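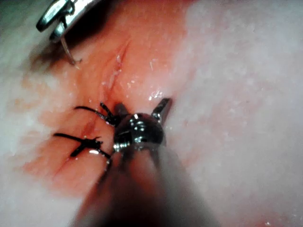
Two black sutures tied over the lower part of the incision, tails trimmed. The upper knot sits beside the instrument's left jaw.

SHORT TAILS, FLAT KNOTS

A suture line is judged on four measurements: bite depth, spacing, tension and tail length. At the Lusthorpe skills laboratory, Drita Dumitrescu teaches them in that order and marks them in the reverse, tails first.

Tail length is the easiest to correct. Cut too close, a braided knot can loosen as the tissue swells. Left long, the ends catch in the next stitch. Her trainees leave them splayed and clear of the cut.

Tension takes longer. The edges of an incision should meet without bunching. Interrupted stitches, each tied and trimmed on its own, let the operator set that tension stitch by stitch, and one failed knot does not release the rest. The cost is time. Trainees on the July course needed a median of 130 seconds per knot at the start and 62 at the end, after 11 hours of bench practice.
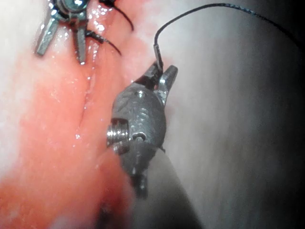 Black suture held close to the jaw tips, with the long end arcing away to the right.

Most of the lost seconds go to thread handling. The grip point matters: thread held near the tips of the jaws can be turned and laid with small wrist movements, while thread held deep between them has to be regripped. The long end should travel in a wide, open curve. A tight curl tends to fold over itself and make a loop where none is wanted.

Crushing is the other fault. Metal jaws closed hard on a braid flatten the fibers, and a flattened section should not end up inside a knot. Dumitrescu has trainees grip only the part that will be trimmed away.

The course notes, published by Stostine, run to 11 pages. Four of them are on thread.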